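Is it worth locking in heating oil before April, or should I wait and see?

Posted 23 February 2020 in Home Energy & Fuel
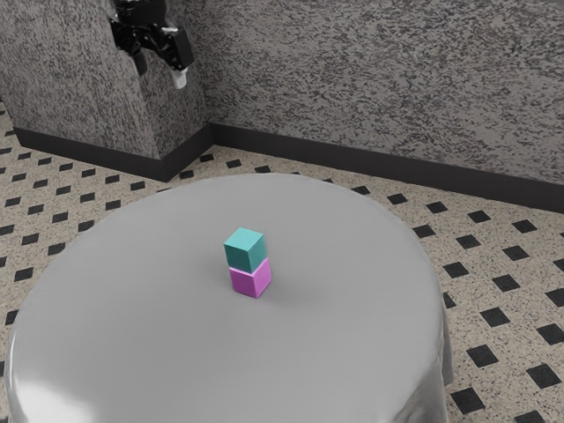 What I've been offered

Hi all, hoping someone here follows this stuff more closely than I do. We're on heating oil, out past Stitton where the gas main never got to, and our tank is a bit under half full. My usual supplier (Ikley Fuels) rang to say they're doing a fixed price if I commit now to a delivery in April. It works out at 129 pounds more than I paid for the same number of litres last spring, and the chap on the phone kept saying prices could go either way with all the goings-on between the producing countries, pipelines being argued over and so on.

I've been trying to read up on it and I've got myself in a muddle. One article says everyone's pumping too much and it'll get cheaper. The next one says supply is about to be squeezed and we should all be worried. Does any of that reach a small village tank in the end? And if crude drops, does my price drop with it, or does the supplier just pocket the difference? We don't use much once the evenings get lighter, so I could hang on if I had to, but I really don't want to be caught out like we were the winter before last.

Thanks in advance – sorry it's a long one!

Posted by tankhalfempty

hillside_boiler

We've been on oil for years over at Cele so I'll tell you what I do, for what it's worth. I ignore the big political stories almost completely. Two countries fall out over a pipeline, they make up again, they fall out again, and by the time any of it gets to the lorry at the end of my lane it's mixed up with the exchange rate, the weather, how busy the depot is and what the supplier thinks he can get away with.

Crude does feed through, to be fair. What we burn is kerosene, and that tends to follow crude up and down, only it isn't a neat match and in my experience it's quicker going up than coming down (everybody on oil says this, I know). Also it's all priced in dollars, so if the pound has a bad week you can pay more even though the news is telling you oil is cheap. That one caught me out for ages.

What I'd do in your shoes is get other quotes before you ring Ikley back. I got three last month and there was 134 pounds between the dearest and the cheapest for exactly the same delivery! Same road, same litres. That's more than the rise you're worrying about. Make sure they're all quoting with VAT on, and ask whether there's a charge for small loads, as ours only drops off once you go over a certain amount.

And read the small print on the fixed price. Some of them let you out if the price falls, most don't, and one I looked at wanted the whole lot paid up front, which I wasn't keen on.

penny_wise_ish

Just wait. It always goes down in spring. Never paid full whack in my life

northlane22

I wouldn't say always! I waited one year on exactly that advice and ended up paying 193 pounds over what I'd been quoted, with a gauge that was barely moving off the bottom. I don't think anyone on here can tell you which way it'll go, and I include the people writing the articles.

I've ended up splitting it. I order half now and half later, so I never get the best price but I never get the worst one either, and I sleep better. You do pay a touch more per litre on smaller loads, so ask first what their minimum is. If there are a few of you on oil in the village it's well worth clubbing together – we joined the Jurnlow buying group and they put in one big order a month for everybody. You don't get to pick your day, so it's no good if you're nearly out, but with a tank close to half full you'd be fine. It's 2 pounds a year to be a member and I made that back on the first delivery.

On whether your supplier pockets the difference, I'd say yes for a little while, until the firm down the road undercuts them. So ringing round is the only thing that really keeps them on their toes.

One other thing, check the gauge by hand if yours is an older tank. Ours stuck for most of one winter and I was happily planning my next order around a number that hadn't changed in weeks.

tankhalfempty

Thank you both (and penny, I admire your nerve). I hadn't thought about the pound at all. I've asked Ikley what happens if the price drops before April and they're going to email me the terms. Will have a look at the Jurnlow lot tonight, does anyone know if they come out as far as Stitton?

northlane22

They do, but only on the second run of the month I think. Drop them an email and they'll tell you the cut-off date.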